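Home | About | Projects | Reports | Contact

Pullstead Winter Clothing Store – progress report to the Sleiman Fund, January

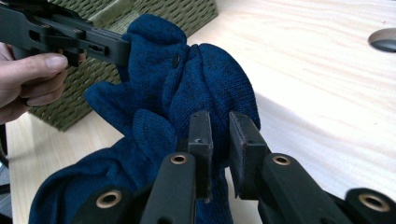

A dark blue knit glove with a ribbed cuff, at the sorting desk.

Prepared by Nabil Hakim, store coordinator

The grant paid for the sorting and reissue of donated hats, scarves and gloves. Collection points at Orkow and Selano stayed open through the month and 878 items came in. All of them have been through the first sort. Hats and scarves are finished and shelved by size.

Gloves are slower. Each one is opened out, checked at the fingertips and cuff, brushed for lint and matched with its partner before folding. Plain dark knits take the longest, as the blues and blacks look much alike under the strip light. We have 114 pairs ready to issue and 80 single gloves still without a match. Singles are held until the end of the season and then go to the mending group for practice pieces.

Folding has changed since the last report. We used to roll pairs into a ball with one cuff turned over the other, but this stretched the ribbing. Pairs are now laid flat, palm to palm, and held with a paper band marked with the size. They take up more of the shelf – we have moved the scarves down one bay to make space.

Spending is within budget. The shelving came in under the quote and the difference went on paper bands and two lint brushes. We would like to carry the unspent part of the transport line into next quarter, and ask for your agreement to this.

Still to do: 9 sacks from Selano need their second check, and the children's sizes need a shelf of their own. The Orkow collection point has asked for clearer signs about pairing gloves before they are handed in, and a draft is attached.

Recent reports
Shelving and storage at Pullstead
Orkow collection point: first month
Mending group update
Scarves and hats: sizes needed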